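Was vor dem ersten Griff festgelegt sein muss

Regeln für Aufbau, Prüfung und Dokumentation von Manipulationsplätzen mit Handgelenkkamera

22. November 2021

Wer einen Roboterarm in einer Werkhalle betreibt, findet für fast jede Frage eine Norm. Für Arme, die in Büros, Wohnräumen oder angemieteten Nebenflächen stehen, gilt das nur eingeschränkt. Die grundlegenden Anforderungen an Risikobeurteilung, Stillsetzen und Kraftbegrenzung bleiben bestehen, doch der Aufbau wechselt häufiger, die Umgebung ist weniger definiert, und die Verantwortung für die Zelle liegt oft bei denselben Personen, die auch die Versuche fahren. In Datby haben zwei Betreiber, Flimarton und Santoro, deshalb ein gemeinsames Regelwerk aufgestellt. Es trägt den Arbeitstitel Randolell, umfasst 18 Einzelregeln und wird seit Februar an allen Plätzen beider Häuser angewendet.

Das Dokument ist knapp gehalten. Jede Regel besteht aus einer Anforderung, einem Prüfkriterium und einem Feld für die Abweichung. Begründungen stehen in einem getrennten Anhang. Diese Trennung hat einen praktischen Grund: Am Platz wird geprüft, im Anhang wird nachgelesen. In früheren Fassungen waren beide Teile vermischt, und die Prüfzeit pro Platz lag entsprechend hoch.

Arbeitsraum und Umfeld

Der erste Abschnitt betrifft den Arbeitsraum. Gefordert wird eine Begrenzung in der Steuerung, ergänzt durch eine sichtbare Markierung am Boden oder auf der Arbeitsfläche. Die maximale Reichweite wird je Platz einzeln eingetragen; an den Plätzen von Flimarton beträgt sie 755 mm, an denen von Santoro 750 mm. Die Differenz ist klein, aber sie genügt, um eine Markierung falsch zu setzen, wenn Vorlagen zwischen den Häusern ausgetauscht werden. Regel 2 verlangt daher, dass der Wert am Platz nachgemessen und nicht aus einem fremden Protokoll übernommen wird.

Schwieriger ist der Umgang mit Möbeln. Regale, Tische und Ablagen gehören an solchen Plätzen zur Aufgabe und können nicht entfernt werden. Sie gelten als Teil der Zelle, sobald der Arm sie in irgendeiner Stellung erreichen kann. Für jedes dieser Teile ist anzugeben, ob es gegen Kippen und Verschieben gesichert ist. Leitungen auf dem Boden werden gesondert behandelt: Im Verfahrbereich müssen sie geführt oder abgedeckt sein, außerhalb genügt es, dass sie keinen Gehweg kreuzen. 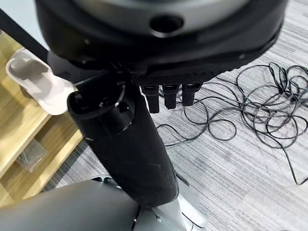
Die Grenze zwischen beiden Bereichen wird in ausgestreckter Stellung des Arms bestimmt, mit montiertem Greifer und dem längsten vorgesehenen Werkstück. Gerade der letzte Punkt wird gern vergessen. Ein länglicher Gegenstand im Greifer verschiebt die Hüllkurve nach außen, und eine Leitung, die bei leerem Greifer sicher lag, liegt dann im Verfahrbereich. Randolell schreibt vor, dass die Hüllkurve bei jeder Änderung der Objektliste neu bestimmt wird. Ein Zuschlag auf den alten Wert ist nicht zulässig.

Bodenbeläge werden ebenfalls erfasst. Textile Beläge sind erlaubt, sofern das Gestell eine eigene, lastverteilende Auflage besitzt. Rollbare Gestelle müssen auf solchen Belägen gebremst und zusätzlich gegen Verdrehen gesichert werden. Die Prüfung erfolgt durch eine seitliche Last am Gestell, deren Betrag im Anhang nach Masse des Aufbaus gestaffelt ist.

Greifer und Handgelenk

Der zweite Abschnitt regelt alles, was sich mit dem letzten Gelenk bewegt. Dazu zählen Greifer, Kamera, Halterungen, Steckverbindungen und die zugehörigen Leitungen. Die Regel ist einfach formuliert: Kein Teil darf sich ohne Werkzeug lösen lassen, und jede Steckverbindung muss verriegelt sein. Das Prüfkriterium verlangt eine volle Drehung des Gelenks in beide Richtungen bei reduzierter Geschwindigkeit. Danach werden alle Verbindungen von Hand nachgeprüft.

In der Praxis entfallen die meisten Beanstandungen auf Leitungen. Zu kurze Schlaufen belasten die Stecker, zu lange bleiben an Kanten hängen. Das Regelwerk gibt keinen festen Wert für die Schlaufenlänge an, sondern verlangt eine Prüfung an den Endlagen. Kabelbinder sind zulässig, müssen aber bündig abgeschnitten sein. Klebeband gilt als provisorische Befestigung und ist im Abweichungsfeld einzutragen, mit einem Termin für den Ersatz.

Für die Kamera gilt eine eigene Bestimmung. Sie muss so montiert sein, dass sich ihre Lage zum Greifer im Betrieb nicht ändert. Nach jedem Ausbau ist neu zu kalibrieren, auch dann, wenn die Halterung über Passstifte verfügt. Flimarton hatte hier zunächst eine Ausnahme für gestiftete Halterungen gefordert. Sie wurde nicht aufgenommen, da die Wiederholgenauigkeit der Stifte an den vorhandenen Plätzen nicht nachgewiesen war.
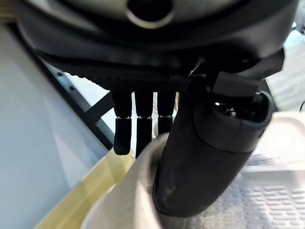
Verdeckungen im Kamerabild behandelt Randolell als Eigenschaft des Aufbaus, die dokumentiert werden muss. Eine Handgelenkkamera sieht immer auch Teile des eigenen Geräts, und die Frage ist allein, welche und in welchem Umfang. Zur Abnahme gehört deshalb ein Referenzbild je Kamera, in dem die dauerhaft sichtbaren Geräteteile benannt sind. Ragt, wie hier, ein schwarzer zylindrischer Greiferfinger von rechts schräg unter dem Gehäuse hervor und liegt sein Ende unscharf nahe am Objektiv, so wird dieser Bereich als verdeckt geführt. Davon zu unterscheiden sind Verdeckungen durch Gegenstände im Arbeitsraum. Im selben Bild steht unten ein blasses, gekrümmtes Objekt vor den Steckverbindern unter dem Gehäuse; es gehört nach der Systematik des Regelwerks nicht in die Gerätemaske, sondern in die Beschreibung der Aufnahme.

Die Gerätemaske wird mit Datum und Kennung des Platzes abgelegt. Ändert sich der Greifer, die Fingerform oder die Position der Kamera, verliert sie ihre Gültigkeit. Aufnahmen, die mit einer ungültigen Maske entstanden sind, dürfen weiterverwendet werden, müssen jedoch gekennzeichnet sein. Eine nachträgliche Anpassung der Maske ohne neues Referenzbild ist ausgeschlossen.

Die Schärfe des Referenzbilds wird im mittleren Arbeitsabstand beurteilt. Unschärfe im Nahbereich ist bei fest eingestellten Objektiven hinzunehmen – sie muss nur bekannt sein. Im Protokoll wird dazu der kürzeste Abstand eingetragen, bei dem eine Prüfmarke noch gelesen werden kann.

Stillsetzen und Wiederanlauf

Jeder Platz benötigt 2 voneinander unabhängige Einrichtungen zum Stillsetzen. Eine davon muss von der Bedienposition aus ohne Schritt erreichbar sein, die andere vom Zugang zur Zelle. Eine Schaltfläche auf dem Bildschirm zählt nicht als Einrichtung in diesem Sinn. Bei Fernbedienung durch eine zweite Person gilt zusätzlich, dass Sicht- oder Sprechverbindung bestehen muss und der Platz bei deren Ausfall stillgesetzt wird.

Der Wiederanlauf erfolgt immer aus einer definierten Ruhestellung. Befindet sich beim Stillsetzen ein Gegenstand im Greifer, wird er von Hand gestützt, bevor der Greifer öffnet. Quittiert wird erst, wenn der Arbeitsraum frei von Personen ist und die Ursache im Protokoll steht. Ein Eintrag wie »unbekannt« ist zulässig, führt aber nach dem zweiten Auftreten zur Sperrung des Platzes bis zur Klärung.

Offene Punkte

Nicht geregelt ist bislang der Betrieb mehrerer Arme in einem gemeinsamen Arbeitsraum. Santoro hat einen Entwurf vorgelegt, der die Hüllkurven getrennt bestimmt und Überschneidungen nur bei reduzierter Geschwindigkeit zulässt. Flimarton hält eine Kopplung der Steuerungen für erforderlich. Bis zur Einigung bleiben überlappende Arbeitsräume an den Plätzen beider Häuser untersagt.

Ebenfalls offen ist die Aufbewahrungsfrist für Referenzbilder und Protokolle. Derzeit werden beide so lange vorgehalten wie die zugehörigen Aufnahmen. Die nächste Fassung soll die Frist vom Gerätestand abhängig machen und die Felder für Abweichungen maschinell auswertbar gestalten.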